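Paper Table: README

Welcome, and thanks for having a look! Paper Table is a small set of notes and pictures on working over a plain white covering at a table: sorting, folding, laying out, packing up. It began as my own notes for a craft bench and grew from there (these things do). I'm Lenuța Preda, and I look after the files and answer the mail.

What you'll find

There are 36 short clips in the set, plus the stills taken from them. Each clip sits in its own folder with a text file listing the materials laid out, the covering used and the time of day. The stills are in colour and haven't been touched up. If a covering has a ripple in it, the ripple stays, and I'm rather fond of those.

Folders are named by activity first and covering second, so fold_paper comes before fold_mat. I changed my mind about this in August, so older copies have them the other way around. Sorry to anyone who wrote a script for it!

Why a white covering

I love working on white. Loose threads, pencil shavings and tiny beads all show up straight away, and colours look much closer to what they are. It's a cheap way to make an old table pleasant again, too. A big sheet of paper does nicely, and so does a matte mat. Glossy ones I gave up on, they throw the window light right back at you. 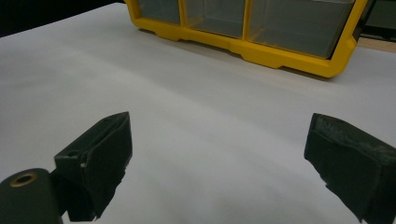
Soft, even light is the other half of it. A bit of grey shading toward the corners is fine, and I'd much sooner have that than a bright spot in the centre. Mornings suit my room best – by mid-afternoon the sun comes in low and every crease grows a shadow.

Setting up your own

Wipe the table and let it dry fully. Lay the paper curl side down and smooth it from the middle outward with your forearm. Tape the corners underneath. For folding work I put down 2 sheets, so there's some give under the bone folder. Leave yourself more open space than you think you'll want – things spread.

Known gaps

Glue and paint are hardly covered at all, and I'd be thrilled to have more of both. In 12 of the text files the covering is just given as "white", from before I started noting which kind it was. I'm working through them slowly.

Adding to it

Please do! Send one activity per folder, with the text file filled in, and keep each folder under 200 MB. Spelling in the notes is Canadian (colour, centre, grey), but I'll happily fix that at my end.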